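Malero Home & Hobby Board > Kitchen and Table > Cloths, cups, crockery

Topic: Teal cloth for the drinks table, keep it or not?

hrubymug
Right, quick one before I go out. Doing the drinks table for our club open afternoon in August. Bought a teal cloth, big one, covers the whole table. Cups are the problem. I've got a stack of white paper ones and then the black ones from the Wirkitach range, glossy inside, nice weight to them. Do I mix them or go all one colour?? Need to order this week if I'm ordering. Roughly 78 people last time.

spoonrest19
All black. White paper on a nice cloth looks like a dentists.

plumduff
Disagree with that. White shows up. Black cups on a dark table, people put them down and lose them, then take another one. You'll be through the lot by three o'clock.

spoonrest19
teal isn't dark

plumduff
Dark enough indoors with the curtains half shut. Is there a crease in it as well? They always come folded to death.

hrubymug
Yes there's a crease. Ironed it once, not doing it again. Will put pics up in a sec, phone's playing up.

Kettle_and_Co
While we wait. What's going IN them? Squash in a black cup, you can't see how full it is. I've poured over the top of one more than once. Tea in a white paper cup, you can see what you're doing.

hrubymug
Squash and tea both. Coffee if the urn behaves.

hrubymug
ok here we go, four of them, two cups out on the cloth to compare
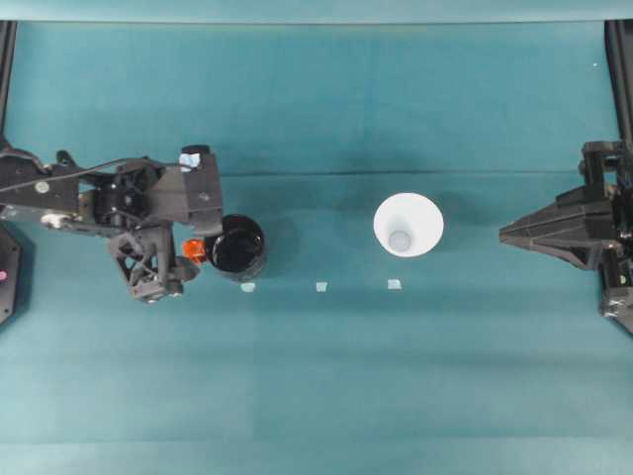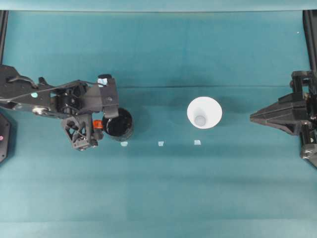
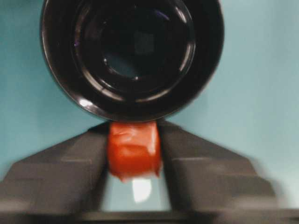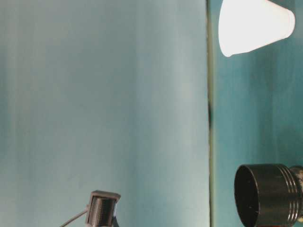

White paper v black, teal cloth. White one's on its side in the last pic

plumduff
Well there you are. White one jumps straight out at you. Black one you have to look for.

spoonrest19
You do not have to look for it, it's a black cup on a green cloth. Looks smart. I stand by smart.

hrubymug
Cloth looks greener to you? It's more blue in real life I think. Label says teal, reciept says "lagoon".

spoonrest19
Greeny blue. Whatever lagoon is.

Kettle_and_Co
Crease is fine, hardly see it. Leave it. Once there's plates down and a tray of biscuits noone will care. I'd worry more about it slipping, do you clip yours? The Rirkisberg clips are good, the metal ones. Not the plastic, they snap.

hrubymug
Not clipped. Will get clips.

tidemark217
Coming at this from the washing up end as I always get landed with it. Are the black ones going to be washed or binned? If washed, who by, and is there hot water. Glossy black shows every water spot. White paper goes straight in the bag. Done.

spoonrest19
So we're choosing by washing up now

tidemark217
Yes?? What else would you choose by

plumduff
Paper ones blow over though if the doors are open. Narrow at the bottom, wide at the top. Had a whole row go at our place, empties, all over the floor.

Kettle_and_Co
Keep them stacked upside down til needed. Then they don't go anywhere and no dust in them either.

hrubymug
Good point re stacking. Doors will be open if its warm, so yes.

spoonrest19
Another reason for black. You said nice weight to them.

hrubymug
I did say that. Hmm. The two together don't look bad though do they? Thinking black for tea and coffee, white for squash. Then you know which is which.

plumduff
Other way round. Squash drinkers are mostly kids, kids drop things. Wait no. That's what you said. Paper for squash. Yes. Fine.

Kettle_and_Co
But then you're back to tea in black and not seeing the level! Told you mine goes over the top.

tidemark217
Pour slower

Kettle_and_Co
You come and do the urn then

spoonrest19
Split is a decent shout. Put black at the urn end, white at the jug end, don't jumble them. Jumbled looks like leftovers from two parties.

hrubymug
Doing that. Black at the urn end. How many black do I need do you think, I've got 19 and they're not cheap.

plumduff
Not enough. Half that lot will want tea. Double it and have 2 people washing as you go.

tidemark217
Here we go

hrubymug
Will order another box and some clips. Cloth stays. Might do one pass with the iron if I'm feeling strong. Ta all

spoonrest19
Check they're the same black, mine came a different shade second time I ordered. Only noticed when they were side by side on the shelf.

hrubymug
Oh great. Will ask before I pay. Anyone know if they do lids?

Kettle_and_Co
For the paper yes, sold seperately. Never seen any for the black. Measure across the rim first, I've a bag of lids here that fit nothing I own.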